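Print this page
E-mail this page

Growing under lamps, selling over the counter: a talk with the manager of Vimeta's new shop in Flevotura

The garden supply firm Vimeta opened its fourth shop in November, in the old tile warehouse behind the railway yard in Flevotura. It sells what one needs for growing plants without soil: trays, pumps, lamps, nutrients, rockwool, clay pebbles. I have visited the manager one morning before opening time. She has asked me to leave out her name, as she prefers that the article is about the shop, so I call her here simply the manager.

She began as a customer. For six years she grew lettuce and basil in a cellar, and she bought her supplies from Vimeta's first shop, an hour away by car. "I was there so often that they asked me if I wanted to work on Saturdays," she says. "I said yes for the discount. I did not think of it as a profession."

The new shop has 400 square metres, of which 300 are for the customers and the rest is storage. I asked her if this is not too much for a town of this size. She shook her head. "The hobby grower needs little space, but the commercial grower comes with a van and wants a pallet. Before, we had to send him to the depot. He does not like to be sent to the depot."

The commercial growers are indeed the reason why Flevotura was chosen. In the district there are 19 glasshouse companies which have an account at Vimeta, most of them family firms with tomatoes, peppers or herbs. Until last year they received their orders once in two weeks. Now they can collect on the same day, from six in the morning, through a separate gate at the side.

"The tomato people come at six and they don't want to talk," the manager says. "The people with two chilli plants come at eleven and they want to talk very much. Both is fine with me."

I wanted to know what she sells most. I had expected lamps, but it is nutrients, and after that the small things: pipe connectors, filters, drops for measuring the acidity. Lamps are bought once and then for a long time not again. The shop carries the lamps of Brandes and, since the opening, also a cheaper line under the name Bririx, which is meant for kitchens and window sills. She was at first against the cheaper line. "I was afraid that people would bring them back. A few did. But mostly they had hung the lamp too high, and when we explained it, they took it home again."

Explaining takes a large part of her day. There is a table near the till where customers can put down a sick leaf or a bottle of water from their tank, and one of the staff will look at it without charge. Yellow leaves are the most frequent complaint. In her experience the grower has usually given too much food and not too little. "People love their plants, and so they feed them. I tell them: plain water for one week, and then come back and show me."

We spoke also about energy. When the price of electricity went up, many hobby growers stopped completely, and the firm delayed the opening by one season. The manager does not hide that it was a difficult time. Some customers came back with smaller set-ups, others went over to growing only in the bright months. The shop itself has changed its demonstration room to save power. The lamps there burn now for twelve hours at night, when the tariff is low, and the plants do not seem to mind it.

In this demonstration room stand 37 varieties of salad and herbs, in three different systems, so that customers can compare. Twice in a month the harvest goes to the kitchen of the primary school across the road. I tasted a leaf of red mustard and needed afterwards a glass of water, which made the manager laugh.

For the spring she plans evening courses for beginners, with places for small groups. The participants will build a simple tank from a plastic box and take it home with them. She would also like to repair pumps in the shop, because now they must be posted to the depot and the customer waits ten days. For this she needs first a workbench and somebody who has the patience.

At nine o'clock she had to open the doors. Two people were waiting outside already, one of them with a tomato plant wrapped in newspaper.
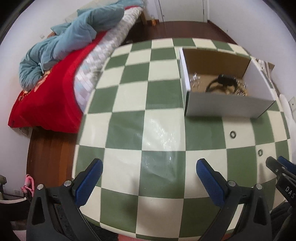 Opening hours and collection

The shop is open to the public from nine in the morning until six in the evening. Customers with a trade account can collect at the side gate from six in the morning. Orders for the same day must be placed before noon.

Print this page
E-mail this page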